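Sorting a Divided Medicine Box

Household storage notes, Verena Pichler
3 November 2020

A plastic medicine box with a carrying handle is sold as storage, but most households use it as a drop point. Items go in on top of other items until the lid no longer closes, and the box is then opened only to look for a strip plaster. The method set out below takes 45 minutes the first time and 11 minutes at each later check. It applies to any rigid box with a hinged lid and at least one internal divider.

Where to work

Use a table with its back edge against a wall. A lid that hinges upward can then stand open behind the base without tipping the box over. Work in daylight or under a ceiling light. A desk lamp placed low to one side throws glare off glossy plastic and makes small expiry print harder to read. Clear the table first. Colour matters less than finish, although dark benchtops do show up white tablets that have rolled out of a bottle.

Do not sort on a bed, on carpet or on your lap. Small caps and single tablets are easily lost, and in a house with a toddler or a dog a lost tablet is a hazard. 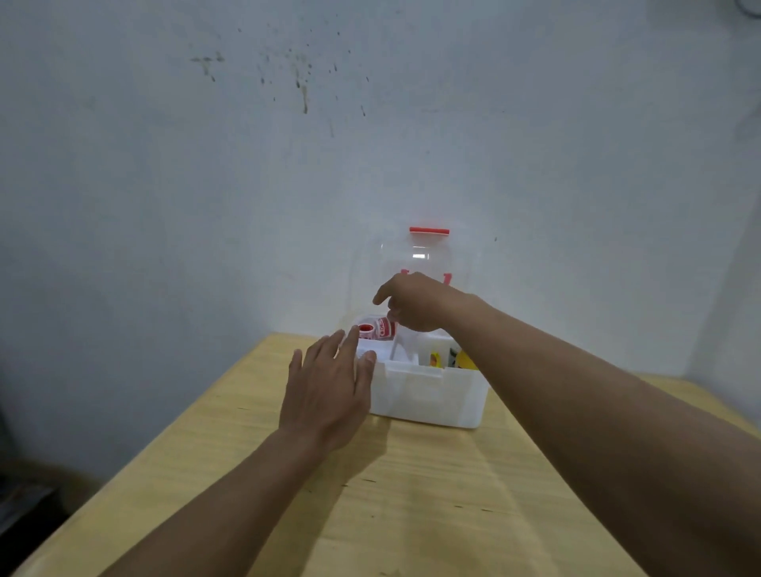 Tape in the left compartment, a small packet in the right. Lid open against the wall.

Assigning the compartments

Allocate by use, not by size. One side takes dressings: tape, gauze, strip plasters, crepe bandage, blunt-nosed scissors. The other side takes packets and sachets. Where the divider is removable, leave it in. A box without one reverts to a heap inside 4 weeks in most kitchens I have looked at.

Lay tape on its side if the compartment is shallow. Fold the free end under by the width of a fingernail before putting it away. Rolls left with a flush end are usually abandoned half used, as the edge cannot be found in a hurry.

Stand packets on edge with the printed name facing up or forward. Keep blister strips in the original carton, together with the leaflet. A loose strip that has been cut down often loses its batch number and expiry date, and should then be treated as out of date.

Bottles and small round containers

Tadeo Zapata, who checks these notes before they go up, keeps all bottles out of the box as a matter of policy. My own view is less strict. A bottle may go in if it stands upright with the lid shut and if its cap is screw-down or child-resistant. Anything taller than the base plus the lid clearance belongs on a shelf. Measure before buying: the Nadel box I use at home has an internal height of 168 mm with the lid closed, and several cough mixtures exceed that.

Liquids should sit upright in a secondary tray even when sealed. A syrup leak will glue cardboard cartons to the base, and the residue is slow to remove from textured plastic.

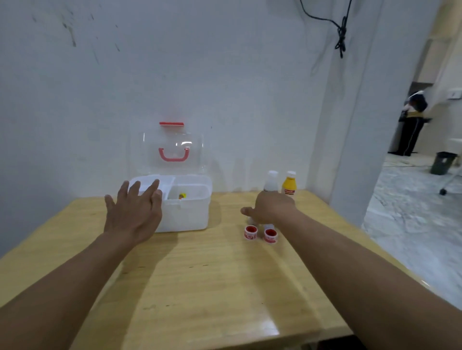 Order of handling affects how long the job takes. Take out everything that is not a dressing, then group it on the table beside the box before any of it goes back. Bottles go to the rear and low items to the front, as with the white bottle and the yellow one near the back edge here and the two short red-and-white containers ahead of them. With tall items behind, a hand moving between table and box is less likely to knock one over. Keep the grouping to one side only. Items spread on both sides tend to be checked twice or missed.

Checking dates

Read every expiry date, including those on dressings. Sterile gauze carries one, and adhesive tape loses tack with age whether or not a date is printed. Eye drops have a short life once opened, as stated on the label, so write the opening date on the bottle in permanent marker. If a label cannot be read, discard the contents.

Expired medicines do not go in the bin, the sink or the toilet. Return them to a pharmacy. Empty cartons can go in paper recycling after the name label has been removed or blacked out.

Cleaning the box

1. Empty the base completely and lift out any loose tray.
2. Wash with warm water and a little dishwashing liquid. Avoid solvent cleaners on clear lids, which can craze.
3. Use a cotton bud along the hinge line and under the clasp.
4. Dry with a lint-free cloth, then leave open for an hour.

Check the handle while the box is empty. Press each end firmly toward the lid. If there is play, do not carry the box by the handle.

Storage

High, dry and out of reach of children, preferably in a locked cupboard. Bathrooms are too humid and the cupboard over the stove is too warm. A linen cupboard shelf is usually suitable. Repeat the date check every April and again six months later.

Next in this series: labelling spice jars with the Etlow tape printer.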